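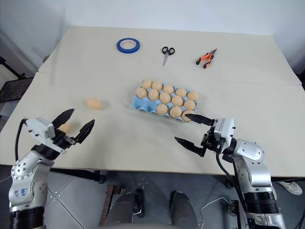

Eggs going into the blue carton, two still on the table.

To: Palthorpe kitchen list
Date: January 31, 2020

> Do we still want the pulp cartons for the March order? Marchetti has
> plastic ones too, in packs of 107.

Pulp, please. The blue ones take three rows of five and they stack fine on the Trerasau shelves. I fill from the back row forward so the last gaps are at the front. Blue tape for the lids is on the packing table with the scissors. Please put both back after use.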